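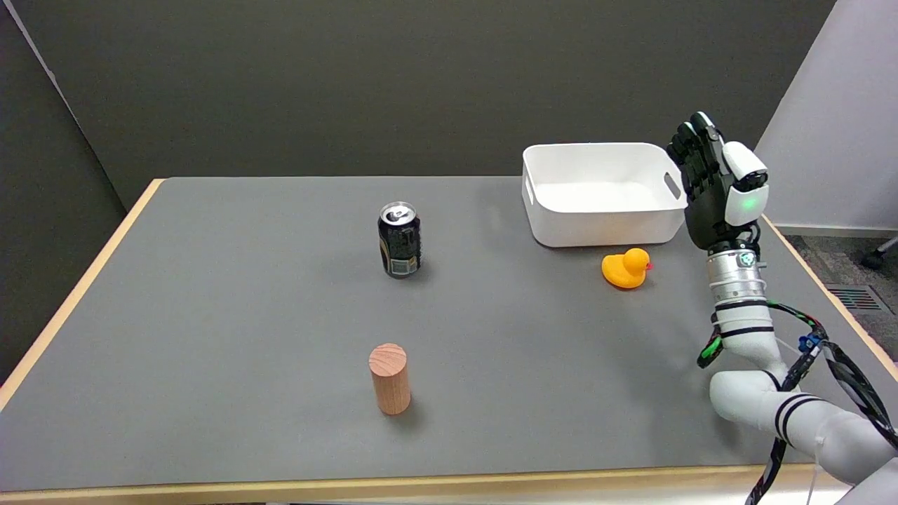

Can, wood block, rubber duck and one white bin: small stuff on the table, ready to sort.

Clearing a Work Table With One Bin

A table that gets used every day collects small things. A drink can, an offcut from the saw, a toy that came in from another room. None of it is much trouble alone, but by the end of the week there's no room to spread out a sewing pattern or a set of drawings. The method on this page uses one shallow bin and takes me less time than making coffee.

Picking the bin

Shallow is better than deep for this job. In a deep bin the first things in are the last things you find again, and small parts end up under everything else. You want to see the whole floor of it at a glance.

Look for handle cutouts on the short ends. They let you lift it with both hands and carry it level, which matters once there are screws in it. Rounded corners are easier to wipe than square ones. Walls that taper a little will usually let you nest several bins when they're empty, but try two together in the store before you buy a stack.

White or another pale color makes a difference too. A black washer on a black floor is hard to find. The drawback is that pale plastic shows every smear of glue and pencil, so plan on washing it. Dish soap and warm water will take care of most marks. For the gray rub marks that metal leaves, make a paste of baking soda and water and use a soft cloth. Skip the scouring pad. It dulls the plastic and the dirt sticks faster the next time.

I have two from Puvton and one from Usesura. The Usesura one is stiffer and doesn't bow when it's full. The Puvton ones are fine for light things.

Where to put it

Set the bin toward the back of the table and off to one side. The front edge is where your forearms go, and a bin there gets pushed onto the floor sooner or later. If you're left-handed, try it on the left first.

Sorting

Pick up each thing once and decide. The choices are trash or recycling, another room, or a spot near this table. Only the second kind goes in the bin. Trash goes straight out and things that live near the table go straight back where they live.

Drink cans: Check that they're empty before you tip them anywhere. Rinse, let drain upside down in the sink, then recycle. If your state pays a deposit, find out whether the return machine takes crushed cans before you step on any. Many of them need to read the barcode. A full can goes back to the kitchen. Don't leave it standing by your work, and never near a power strip.

Wood offcuts: Be strict. I keep a piece if it's longer than my hand, or if it's round stock, which always turns out handy as a spacer or a sanding block for inside curves. Everything else goes in the kindling box. A short dowel or block that you do keep should stand on its end on a shelf, where you can see the diameter. Write the species on the end grain in pencil if you know it. Unfinished wood picks up rings and oil from whatever it sits on, so don't put it down where a can has just been.

Bath toys: These go back to the bathroom, but squeeze them over the sink first. If water comes out gray or with black flecks, there is mold inside and I'd throw the toy away. A new duck costs very little. To keep a clean one clean, seal the hole in the bottom with a dab of hot glue before it ever goes in the tub. It won't squeak or squirt after that.

Wiping down

Once the top is clear, wipe it before you put anything back. A flat matte surface like the gray one on my table hides dust well, so run your palm across it. If it feels gritty, it needs doing. Use a damp cloth, then a dry one. Go lightly along a bare wood edge and don't let water stand where the edge meets the top. I rub a little paste wax into the edge every November, when the heat comes on and the air gets dry.

Dried white glue lifts with a plastic scraper after it has sat under a wet rag for a few minutes. For super glue, test a little acetone on the underside first. It will ruin some surfaces.

Emptying the bin

The bin has to be emptied the same day or the whole thing fails. Carry it through the house and drop things off as you go. My limit is 3 minutes. Whatever is left at the end goes on the kitchen counter for its owner to claim.

A reader, Tomoyo Kudo, wrote in to say she uses the same system for her craft table but keeps the bin by the door, so she has to pass it on the way out. I tried it and kept forgetting to carry things over to it. It may suit you if your table is small.

Next page: getting pencil marks off painted walls.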